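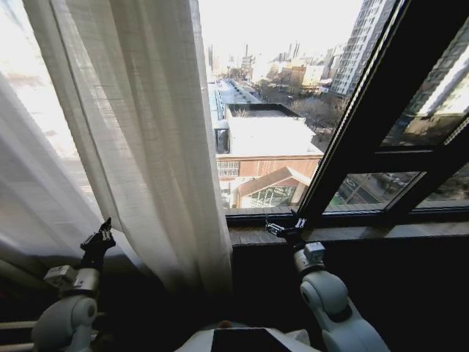 Daylight through the curtain, with the gripper up against the folds or close to it.

Subject: Re: [dromari-owners] Factory colors for next year

2 replies | Share

Darcy Ouellet wrote:

> Has anyone else looked at the new order sheet? My dealer let me
> see it. Unless I'm misreading it, the Dromari will come in white,
> black, two silvers and three grays, plus one called Palance which
> I took for a fourth gray until the salesman told me it was blue.
> He charges $400 extra for Palance. I asked to see one in the metal
> and he said there was one on the lot but he'd have to look up
> which one it was.
>
> I'm not trying to start a fight. I know the people who own gray
> ones are very happy. I just want to know if there's any point in
> waiting for a real color or if I should give up and order
> Palance.
>
> Darcy

Darcy,

You have started a fight, but it's a slow list this month and we could use one.

I have seen Palance. Gagnon had one parked out front for most of the spring, between a white one and a silver one, and I walked past it twice looking for it. From the driver's side it's gray. From the passenger's side it's also gray. If you crouch by the rear wheel around noon with the sun behind you, there is a moment when the fender does something, and I believe that's the part you pay the $400 for. The man at Gagnon called it "a blue for people who don't want to be asked about it." I think he meant that as a selling point, and the worst of it is that he's probably right.

For those who joined recently, the first Dromari came in a green the color of a pool table, a yellow that made school buses look shy, and a brown. I had the brown. My wife called it the gravy boat. I drove it for eleven years and never once lost it in a parking lot, and when I sold it the buyer knocked $200 off for the color. That seems to be how this works: you're charged to get a color and then charged again to get rid of it.

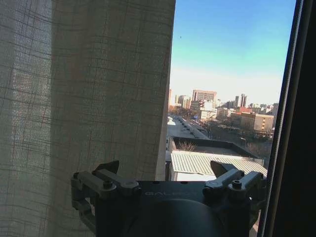

The catalog writers at Bravatik describe Palance as "a deep atmospheric blue that shifts with the light," and I'd like to know which atmosphere they were in. They must have had one handy. A sky over a city on a clear day starts out properly blue at the top and fades down through pale cyan until it's hardly more than haze at the horizon, and you can stand at a tall window beside a beige curtain and see the whole run of it for free. Somebody held the paint chip up against all that and matched it to the bottom inch. Then they turned around and matched the seats to the curtain, which I have less of a quarrel with, except that they named it Driftwood and it shows every drop of coffee.

The usual answer to all this is resale. Everybody buys gray so that the next person will want it, and the next person only wants it so that the one after that will, and somewhere at the end of the line there must be a fellow at a scrapyard who is just crazy about gray. I'd like to meet him and see what he drives.

The other answer, which someone always posts so I'll save them the trouble, is that you can get it wrapped. You can. A shop out past the Gagnon lot did my neighbor's in orange, and it looked terrific until you opened a door, at which point it was a gray car wearing an orange coat. He didn't mind. I minded on his behalf.

To your real question: should you wait? I doubt it. I asked Gagnon if Bravatik would take a special paint order and was told yes, in principle, for fleets, and how many was I thinking of. I said one. He wrote it down, which was kind of him, and I haven't heard back.

What I'd do in your place is look for a used one from the first two years. There was a green one for sale 400 miles from here last I checked, with a dent in the tailgate and the good radio. The clear coat goes on the roof first, so ask for a picture of the roof, and if the seller sends you one taken at dusk, ask again. Touch-up paint in the old green still turns up but buy the bottle and not the pen, the pen dries out if you look at it. The tailgate struts will be weak. They're all weak. Keep a length of broom handle back there like the rest of us.

If you do order Palance, please write and tell us, and nobody here will hold it against you for longer than a week or two. Put something on the antenna so you can find it.

Does anybody still have the color card from the launch brochure? Mine went with the gravy boat and I'd like to see if the yellow was as bad as I remember.

R.

Last updated: June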